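Prelura desk mat, charcoal: review after regular use
Reviewed by Baltazar Escobedo
Dec 7, 2025

I bought the Prelura mat in April to replace a Jatar one that had started to curl at the corners. It covers a low rectangular table used for sorting and handling small items, where the surface needs to be dull, flat and reasonably grippy.

The mat came rolled. Two corners lay flat at once and the other two needed 3 days under books. There was a faint rubber smell for the first evening. My table is slightly smaller than the mat, so I trimmed 15 mm off one long side with a sharp knife and a steel rule. The cut edge has not frayed.

Finish is the main reason to consider it. The Jatar threw a visible glare under a lamp at low angles; the Prelura gives almost none, and bright items such as an orange ball or a pink tray are easy to pick out against the grey. Dark items are harder to find – anyone sorting black screws should buy the lighter version.

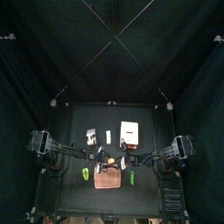
Grip is moderate. A shallow plastic tray with a load of up to 2 kg stays where it is put on mine, but slides if pushed from one end. The Nikolaidis mat I tried before the Jatar held better and was a nuisance to wipe down. On the Prelura a damp cloth removes dust in one pass. Pencil marks take two, and adhesive from labels needs a little white spirit.

Padding is thin. Small balls roll freely on it, so a lipped tray is worth having. Drornex sells one that fits the shorter side, though I have not tested it.

Faults: lint shows, the printed size on the packet is 13 mm out on the long side, and the instructions do not mention trimming at all.

Rating: four out of five. I would buy the same colour again, one size up.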